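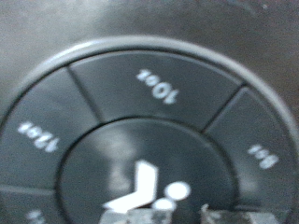

Week 4: Compost, leaf mould and feeding the soil

Handout for the evening gardening course, Barrientos Walled Garden. Tutor: Poonam Agarwal

Please bring this with you next time, along with your jar of garden soil. If you missed week 3, Miyuki Tamura has the spare sheets on drainage and will happily go through the spade test with you in the break.

Where we had got to

Last time we looked at what soil is made of: mineral particles (sand, silt and clay), air, water, living things, and organic matter. You can't do much about the first of these. If you garden on clay you will be gardening on clay when you retire. But the organic matter is yours to change, and it is the most exciting part of the whole subject as far as I'm concerned!

Organic matter holds water in sandy soils and opens up heavy ones. It feeds the fungi, bacteria and worms, and they in turn release food that roots can take up. A bed that has had a good layer every year for five years feels completely different in the hand. Go and feel the long border by the south wall and then the bit by the gate that we have left alone, and you'll see why I go on about it.

How a heap works

A compost heap is a lot of very small creatures eating. They want four things from you: carbon, nitrogen, air and moisture.

Carbon comes from the dry, tough, brown stuff. Nitrogen comes from the soft, green, sappy stuff. Gardeners talk about "browns" and "greens", although the colours can mislead you - coffee grounds are brown to look at and count as a green.

Greens: grass clippings, vegetable peelings, annual weeds before they seed, spent bedding plants, coffee grounds, chicken or rabbit manure, nettles (young ones, without the roots).

Browns: dead leaves, torn cardboard, straw, woody prunings cut short, egg boxes, sawdust from untreated wood in small amounts, old sunflower stalks once you have bashed them.

Leave out: cooked food, meat, dairy, cat and dog mess, glossy paper, bindweed and couch grass roots, anything with clubroot or white rot.

Mix by volume, half and half to begin with, then adjust. You will read a great deal about carbon to nitrogen ratios and it is interesting chemistry, but your nose is quicker. A heap that smells of ammonia or bad eggs needs more browns and a good turn. A heap that just sits there looking dry needs greens and a can of water.

Hot heaps and cold heaps

A hot heap is built in one go, a cubic metre or so, well mixed and damp. The middle can go above 50 degrees C within a few days. Turn it when it starts to cool, and it will heat up again. Keep turning and you may have usable compost in a few months. The heat deals with a lot of weed seeds, provided every part of the heap gets its turn in the middle.

A cold heap is what most of us have at home. You add to it as things come along and it takes a year, sometimes two. There is nothing wrong with this. The worms like it better, and it asks very little of you apart from chopping things up and remembering the browns.

Brijesh Lodhi asked whether a plastic bin can ever get hot. It can get warm, but a small bin loses heat through its sides nearly as fast as the heap makes it. Wrapping it in old carpet or bubble wrap helps a bit over winter. A 300 litre bin filled all at once in June is your best chance.

Leaf mould

Now for my favourite. Leaves rot down mainly by the work of fungi, slowly and coolly, and for that reason we keep them apart from the compost heap if there are a lot of them.

1. Collect leaves when they are damp. Dry ones need a soaking first.
2. Run over them with a mower if you have one. Shredded leaves rot in perhaps half the time.
3. Put them in a wire cage, or in sacks with a few holes poked in the sides.
4. Leave them alone. Check once in summer that they haven't dried out.

After a year you have a rough mulch. After two you have something dark, crumbly and sweet-smelling that can be sieved for seed sowing. It is low in nutrients, so seedlings will need potting on into something richer.

Oak, beech and hornbeam are the best. Ash and hazel are good too. Sycamore and horse chestnut are slower and want shredding. Holly, laurel and pine needles take years; keep pine needles in their own heap and use them under blueberries. Please don't collect from woodland, where the leaves have a job to do already.

Si-woo Shim has put a bag of his two-year-old leaf mould on the potting bench. Take a handful and smell it!

Using what you have made

As a mulch: spread a layer 5 cm deep over damp soil, in late autumn or early spring. Keep it clear of stems and trunks. No need to dig it in, the worms will see to it.

As a soil improver: for new beds, fork it lightly into the top few inches. After that, mulch from above each year.

In pots: one part sieved compost, one part leaf mould, one part loam for most things. Add grit for alpines and Mediterranean herbs.

To work out how much you need for a mulch, multiply the area in square metres by the depth in metres. A bed 6 m by 2 m, with a 5 cm layer: 12 x 0.05 = 0.6 cubic metres, or 600 litres. People are always shocked by this. It is a lot of barrows, so put the good stuff where the hungry plants are (squashes, beans, roses, sweet peas) and don't fret over the rest.

Green manures, briefly

We'll do these properly in week 6. For now, if you have bare ground in August, sow phacelia or crimson clover. Field beans and grazing rye can go in later. All of them keep rain off the surface and hold on to nutrients that would otherwise wash away. Mustard is quick but belongs to the cabbage family, so keep it out of beds where you have had clubroot.

Practical for this session

We meet at 6.30 pm by the bays. Wear boots and bring gloves. In pairs:

Take a handful from the first, second and third bays. Note the smell, how damp it is (squeeze it - a drop or two between the fingers is right) and anything you can still recognise.

Decide what the second bay needs and be ready to argue for it. Last year's group split down the middle on this and we had a wonderful row about cardboard.

Turn the second bay into the third. Forks are in the shed, and please look for slow worms and toads before you put one in.

To do at home

Fill a jar one third full of your own soil, top up with water, shake hard and leave it to settle overnight. Mark the layers on the outside with a pen. Then start a small bag of leaves, even if you only have a balcony. Write down the type of leaf and the month on a label, and tie it on well, as mine always blow off.

Next week: Urho Kokkonen on worms and wormeries. Save your peelings, no onion or citrus.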